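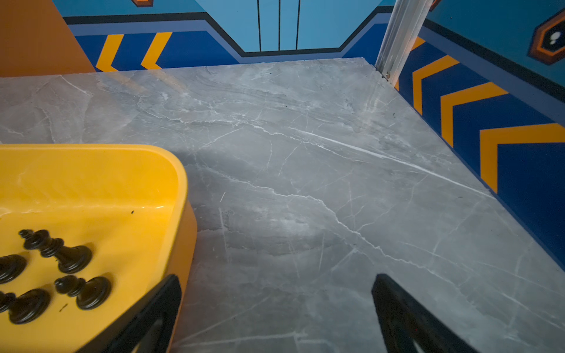
Grey marble top, yellow tray lower left

Ticket: commission bids not reaching live sale
Raised by: Hajnalka Kelemen, Kelemen saleroom
Assigned: Szabolcs Szekeres, Wavden support
Also on copy: Lilla Magyar, Géza Győri
Status: resolved, one item left open (see end)

Original report (Hajnalka)

Urgent please, next sale is close. In the March sale a commission bid of £900 was left on Lot 40, the 1956 cycling medal with the ribbon and the letter. Left through the website, bidder got the confirmation email, I can see it in Handamow. On the day it never showed on the auctioneer's screen. Lot went to the room for a lot less. Bidder rang the next morning, not happy. Nor was the vendor.

Other bids on other lots came through fine as far as we can tell. Can't run another sale like this. What do you need from me?

Szabolcs, 10.15
Thanks Hajnalka. Please send:
– the confirmation email as it arrived, not retyped
– bid export from Handamow for the whole sale
– the time the catalogue was last pushed to Wavden
Don't re-push the catalogue for now, it will overwrite the log.

Hajnalka, 11.05
Email and export attached. Push time I don't know, Géza did it. Géza?

Géza, 11.20
Evening before the sale. Pushed it twice becuase the estimates came out wrong the first time. Second one looked ok. All lots there, all pictures there.

Szabolcs, 11.50
Was anything renumbered between the two pushes?

Géza, 12.10
One lot withdrawn and I split the medal lot. Medal stayed as 40, the bundle of race programmes became 40A. Cataloguer's note said the programmes had a different vendor.

Szabolcs, 12.30
OK that is probably it. Will test on a copy.

Test log (Szabolcs)

Test 1. Copied sale, no split. Left a bid on 40 as a dummy bidder. Shows on auctioneer's screen. Fine.

Test 2. Same, bid left first, then split lot in Handamow, then pushed. Bid gone from 40. Not on 40A either. Still shows as "accepted" in Handamow, no warning.

Test 3. Split first, pushed, then left the bid. Fine on both lots.

Test 4. As test 2 but withdrew a lot in place of the split. Bids ok. So it's the split only.

Test 5. Tried clearing the browser on the auctioneer's machine, in case. No difference. Had to rule it out.

Cause as far as I can see: splitting a lot gives both halves a new internal ref, the printed number stays the same so it looks untouched. Wavden matches bids on the ref. Old ref no longer in the sale, bid has nowhere to go and gets skipped. It should shout about that. It doesn't.

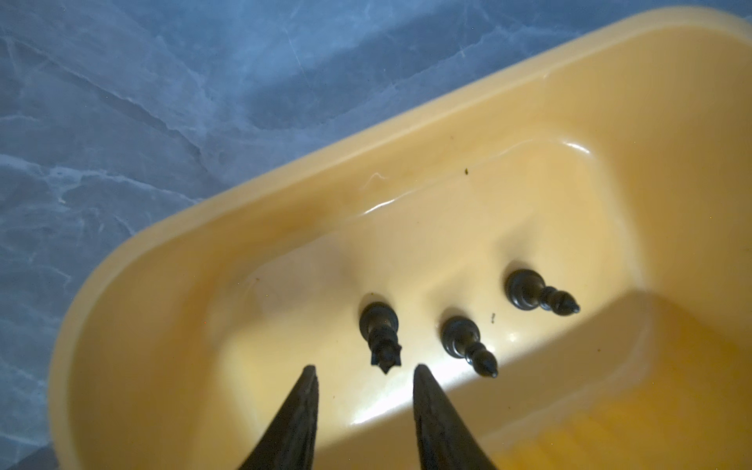
Black chess pieces lying in the yellow tray

Hajnalka, 14.40
So any bid left before a split is lost? How many of ours were?

Szabolcs, 15.05
Checked against your export. 2 bids skipped, both on Lot 40. The £900 one and a lower one from Ada Bianchini's account. Nothing else in the sale affected.

Ada's also had the accepted email so she will be thinking she was simply outbid. Up to you how you want to tell her.

Lilla, 15.20
I'll ring Ada, know her from the Cuden fairs. Hajnalka is dealing with the other bidder. For the record we can't undo the hammer, room buyer has paid and collected.

Hajnalka, 15.25
Agreed. Letter to vendor going out from me. Need something in writing from Wavden as well please, one paragraph will do, plain words.

Szabolcs, 15.45
Will draft tonight, you'll have it first thing.

Workaround until fixed

1. Do all splits before the catalogue goes live for bidding.
2. If you must split later, export the bids first. After the push, compare bid count in Handamow with bid count on the Wavden sale page. Must match.
3. If they don't match, delete the orphaned bid in Handamow and key it in again by hand agianst the right lot. Use the bidder's original time, there's a box for it under More.
4. Check which half the bidder wanted. Don't assume the first one. Ring them.
5. Print the commission sheet on the morning of the sale and leave it on the rostrum.

Géza, 16.10
Done steps 1 and 2 for the next sale, counts match. Step 3 box is greyed out for me?

Szabolcs, 16.20
Needs manager login. Have switched it on for yours, log out and in.

Géza, 16.30
Working now ta.

Update (Szabolcs, next day)
Patch on the Wavden side. A skipped bid now holds the push and lists the bidder, lot and amount in red. Reran test 2 on the copied sale – push stopped, bid listed as expected. Rolled out to Kelemen's account only for now.

Still open: accepted email goes out from Handamow before Wavden has seen the bid at all. Separate ticket raised with their people. No date from them yet.

Hajnalka, 09.35
Paragraph received thanks. Keep this open til after our next sale pls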